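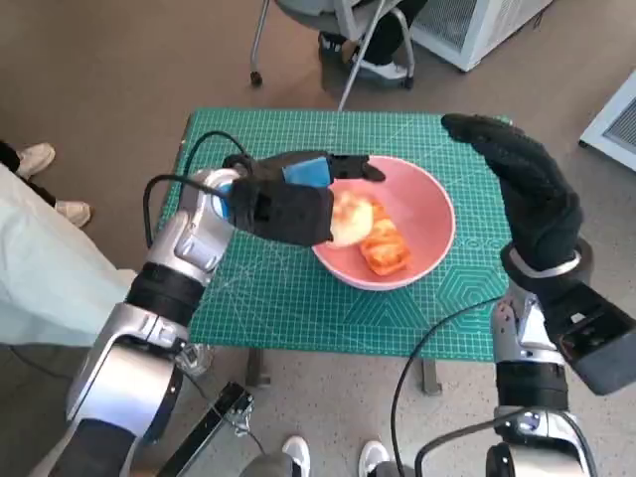
4. Setting up the bread prover

Section 4 of the Jollero folding prover guide. Read section 3 (unpacking) first if you havent.

4.1 Where to put it

1. Flat, hard surface. Kitchen worktop is best. Not on the hob, even with the hob off.
2. Leave a hand's width clear on all sides. The vents are at the back, low down.
3. Keep out of direct sun. The sensor reads high and the heater cuts out early.
4. Plug straight into the wall. No extension reels.

Caution: the base plate gets warm in use. Don't stand it on anything that marks easily, e.g. waxed wood, oilcloth.

4.2 Putting it together

1. Unfold the four walls. They click. If one doesn't click, fold it back and try again, don't force it.
2. Water tray goes in first, centre of the base plate.
3. Fill the tray to the lower line with tap water. Upper line is for the long programme only.
4. Rack on top of the tray, feet down.
5. Lid last. The notch in the lid lines up with the cable.

Note: older units (serial numbers below 3000) have a two-part rack. Fit the long half at the back.

4.3 First run

Run it empty once before any dough goes in. There is a slight smell from the heater coating, this is normal and goes after the first run.

1. Switch on at the wall. Display shows dashes.
2. Hold the round button until the display changes to a number.
3. Set to 40 and press once to confirm. That's the top of the range, in degrees C.
4. Leave until it beeps. Lid on throughout.
5. Switch off, tip the water away, dry the tray.

If the display stays on dashes see 4.6.

4.4 Proving

Plain white dough: 27 degrees. Enriched dough (buns, anything with butter and egg): 25. Laminated pastry: 24 and no higher, or the butter runs out of the layers and you get a greasy base.

1. Warm the prover for ten minutes before the dough goes in.
2. Dough in a bowl, uncovered. The tray keeps the air damp so no cling film needed.
3. Shaped buns can go straight on the rack on baking paper. Leave gaps, they spread.
4. Check by eye, not by the clock. Poke test: dent springs back slowly = ready.

Caution: maximum load on the rack is 1000 g of dough plus the bowl. Heavy stoneware bowls go on the base plate, tray removed, with a damp cloth over the dough instead.

Note from Aldana Ibarra, test kitchen: for pastry, chill the shaped pieces first. Straight from the bench they go soft at the edges before the middle has moved at all.

4.5 Cleaning

1. Unplug. Let it cool.
2. Tray and rack: warm soapy water. Not the dishwasher.
3. Walls and lid: damp cloth only. Do not soak the hinges.
4. Limescale in the tray: white vinegar, half an hour, rinse well.
5. Fold away only when completly dry.

4.6 Faults

Dashes on display: lid notch not lined up. Turn the lid round.
E1: tray dry. Top up to the lower line, press the button once.
E2: too hot. Switch off, lid off, wait twenty minutes.
E3: sensor fault. Stop using it and contact us.

Repairs go to Mesfin Beyene at the Gusodley workshop. Quote job code 1815 and your serial number. Spare trays and racks are back in stock from March.

Section 4 revised 2025-01-10. Section 5, timer and overnight programme, follows.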